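4.2 What people did when Lura stopped with an error

I want to spend this section on error messages, because that is where I changed my mind the most while writing the paper. Lura is a small plug-in for the Oseo image editor. It takes a color photo and turns it into a screen-print separation, one plate per ink. I wrote the first version myself over a summer, and I wrote the error messages last, in one sitting, the way I suspect most of us do. They were short and correct, and I was pretty pleased with them!

The trouble is that Lura is picky. It wants the document in RGB, it wants the palette saved before you press Run, and it won't touch a file that still has a live text layer in it. If any of those is wrong, it stops and puts up a box. In the first version the box said something like "Invalid document state (text)." I knew what that meant. Our participants mostly didn't, and watching them not know was a long afternoon for me.

We had 46 people in the study, all of whom had used Oseo before but had never opened Lura. Each one got the same set of eight files to separate, and some of those files were set up to fail. I say "fail" loosely (the plug-in was behaving just as designed, it simply refused to start). Over the whole study we logged 370 error boxes. I read every one of those log entries by hand with Ginevra Cocco, who coded them separately from me, and when we disagreed we sat down over the screen recording and argued until one of us gave in. Usually it was me.

The first thing we noticed is how fast people close the box. They press Return almost before it has finished drawing. Then they press Run again, with nothing changed, and get the same box. I had expected a little of this and I had even joked about it in the study plan, but I hadn't expected it from people who do this for a living. When we asked them afterward, several said they had taken the first box for a hiccup. Oseo itself throws up a harmless warning when its memory cache fills, and they had learned over the years to click that one away and carry on. So Lura was paying for a habit that another program had taught. I don't see how we could have found that out from the logs alone, and I'm glad we kept the interviews in, even though they ate up most of September.

The second thing is messier. Once people did read the message, they tended to fix whatever the last word in it was. "Text" in parentheses sent them to the text tool, where they changed fonts, retyped the line, or made the text smaller. What they needed to do was rasterize the layer, a command in a completely different menu. The palette error did the same kind of harm. It ended in the word "palette," so people opened the palette panel and started swapping inks around, when all that was missing was the save.

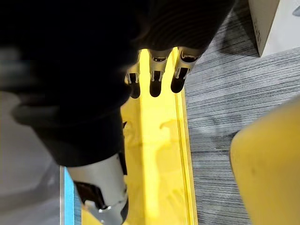 Figure 3.

Ubaldo Vitale objected to my reading of this at our first internal review, saying that people weren't reacting to the last word at all, they were going to the panel they already knew best, and the wording only looked guilty because the two happened to line up. It's a fair objection and I have tried to take it seriously. We went back and looked at the color mode error, where the last word was "mode" and there is no mode panel in Oseo to run to. People there wandered. They opened the image menu, the preferences, the export dialog, and one of them even reinstalled the plug-in. That fits his explanation a bit better than mine, I have to admit, and so I would call the last-word effect a hunch until somebody tests it with the wording shuffled.

For the second version I rewrote all the messages with one rule in mind: say what to do, using the name of the menu command as it is printed in the menu. The text layer message became "Lura can't separate live text. Choose Layer, then Rasterize, and press Run again." It's longer, and I fretted over that (I had it in my head that long messages don't get read). We also grayed out the Run button until the document had changed in some way, so that pressing it a second time in a hurry did nothing.

I should say plainly that these two changes went in together. We can't tell you which of them helped, and if I had the study to do over I would split them up. Monti, the tool we used to record sessions, doesn't capture where a person is looking either, so "read the message" in this paper means that the box stayed open long enough for us to believe it. That is a judgment call and another pair of coders might draw the line elsewhere.

There was one complaint about the new version that I hadn't seen coming. With Run grayed out, some people thought Lura had crashed. They waited. One participant at our Flomenstead site went off to get coffee and came back to find it just as gray as before, and told us, quite kindly, that she would have preferred the rude old box. We have since added a line of small type under the button that says what it's waiting for, but that came after the study closed and we have no numbers on it.

A note on files with more than one problem. Lura checks in a fixed order (color mode, then text, then palette) and stops at the first thing it doesn't like. Someone with all three wrong therefore meets three boxes in a row, each one arriving just after they thought they were finished. You can hear the sighs on the recordings. The obvious fix is to run all the checks up front and list everything in one box, and I had always assumed this was better. I still lean that way, but in the pilot, where we tried a list, people fixed the first item and closed the box, and then couldn't remember the rest. A list that stays open in a side panel might do the job. We come back to that in Section 5, along with the question of whether Lura should just rasterize the text for you and ask permission afterward.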